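Shop > Data collection > Handheld grippers
3 min read

I've been recording with the Trostel handheld gripper since September, and I like it enough that it now gets its own page here. You hold it like a chunky pair of tongs, do the job with your own hand, and the wrist camera records the whole thing as an example for your model to learn from. No robot arm needed on the day – which my back appreciates!

Drawers are my favorite starter task. Nisreen Khasawneh and I got through 62 takes before lunch (small drawers, big drawers, the sticky one from my desk), and most of them were good enough to keep.
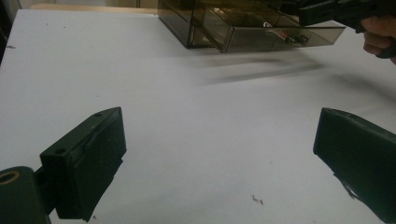
Two grippers at the drawer organizer, seen from the wrist camera.

A pair costs a bit more, but I'd go for it if you want two-person or two-handed examples. Both units sync through the Jurunard dock, so the recordings line up without any fiddling later.

In the box: gripper, camera mount, spare finger pads, charging cable. The card holds 3000 short takes and a charge lasts me 30 of the longer ones. Pads do wear, so order extras – Soudabeh Golestani packs them and can usually ship the same afternoon.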